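Keeping soccer cleats in shape

Knock the mud off outside, then brush the soles with a stiff brush. Wipe the uppers with a damp cloth and pull the insoles out. Stuff each boot with newspaper and change it after 5 hours – never put them on a radiator. 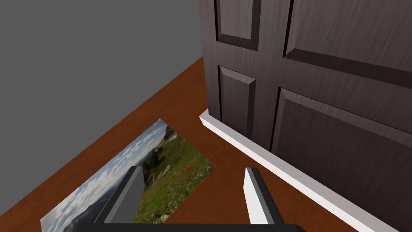
Paneled door with white baseboard.

Goalkeeper gloves need a rinse in lukewarm water, 10 minutes at most. Press the water out, don't wring. Check studs before each match and replace any worn ones as a set.

Marlina Hidayat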